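工单 2483:桌面插排与线缆整理,盒子归位

提交人:Kamonchanok Kaewsai
地点:Mirkport 办公点,靠墙那张黑色桌子
状态:已处理,待观察
优先级:普通

问题描述

桌上东西摆得没有固定位置。手机充电时线会滑到桌子后面,要趴下去捞。金色的大盒子有时放在主机旁边,有时压在线上,有一次把充电头顶松了,手机一晚上没充进去。希望把线理顺,盒子定一个位置,以后不用每次挪。

另外想确认插排竖着装有没有问题,最下面的插头总觉得插不紧。

现场情况

主机立在桌子左侧,灰色和银色的机身,前面板是弧形的。插排竖着贴墙,开关在上端。白色充电头上下排成一列,粉色编织线从左上方垂下来,绕过主机一侧再到桌面,剩下的一截盘在插排下方,旁边是一个淡紫色的小插头和一本线圈本。盒子在桌子前部。

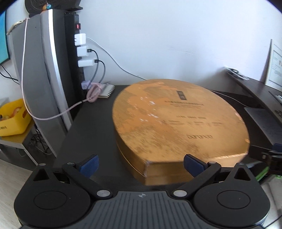
阅读时间:2 分钟

排查过程

第一步,核对每根线接到哪里。粉色长线是提交人自己的手机线,两根深色充电线从下面两个白色充电头出来,细白线走最上面那个。没有发现破皮或者发黄的地方。

第二步,查插头松动。关掉插排开关,逐个拔下再插回。上面的插孔夹得紧,最下面一个白色充电头比较宽,自重也大,插到底以后用手能晃动一点。换到另一个孔位试过,松动程度差不多,判断是充电头本身的重量造成的。插排是 Jeseck 的旧款,竖装可以用,但宽的充电头最好不要悬空挂重线。

第三步,查线滑落。深色线没有固定,充电头到桌面之间全靠线自己垂着,桌沿稍微一碰就往后掉。粉线比实际需要的长很多,多出来的部分散开时容易被盒子压住。

第四步,试盒子的位置。盒盖边缘比较硬,压在线上容易把线皮压出印子。先试放在主机正前方,挡住开机键,放弃。再试桌子右边,离插排和粉线都有距离,左边的桌面可以空出来写字。提交人同意放右边。

处理记录

粉线按原来的圈重新盘好,留在本子前面。线圈本放在桌子左后角,笔横放在本子上沿,随手能拿到。

盒子表面的印花有磨损,浅色斑点擦不掉,不是灰。用干布擦了一遍盖子和侧边,没有用清洁剂,担心把剩下的小字也擦掉。盖子右下方的“baranda”还能认出来。提交人说盒子里准备放备用的转接头和扎带,目前没有别的用途。
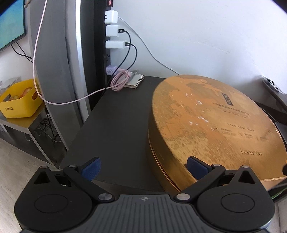
后续事项

1. 深色线要加线夹。已向 Cluvomon 订了一包,共 20 个,粘在桌沿后侧,到货后由提交人自己贴。贴之前先把桌沿擦干净,粘上以后按住一会儿再挂线。

2. 最宽的充电头建议换成小一点的。暂时不换也能用,给手机充电之前看一眼屏幕有没有显示充电。

3. 不要把盒子再放回主机旁边。主机侧面要留出散热的空间,粉线也从那一侧过。

4. 插排上如果还要加电器,先在本工单下留言。加湿器、电热水壶以及其他超过 1000 瓦的东西不要接在这条插排上,请用门口那一组插座。

回复

Kamonchanok Kaewsai:收到。昨晚充了一次,正常,早上看是满的。想问线夹能不能贴在墙上,桌沿有点窄。

处理人 Ndung'u:墙面是刷漆的,胶条揭下来会带漆,还是贴桌沿。太窄的话线夹可以横过来贴,线从侧面卡进去。

Kamonchanok Kaewsai:好,等到货再试。工单先不要关。

处理人 Ndung'u:保持待观察。线夹贴好以后在这里回一句,我再关单。

最后更新:2024年11月8日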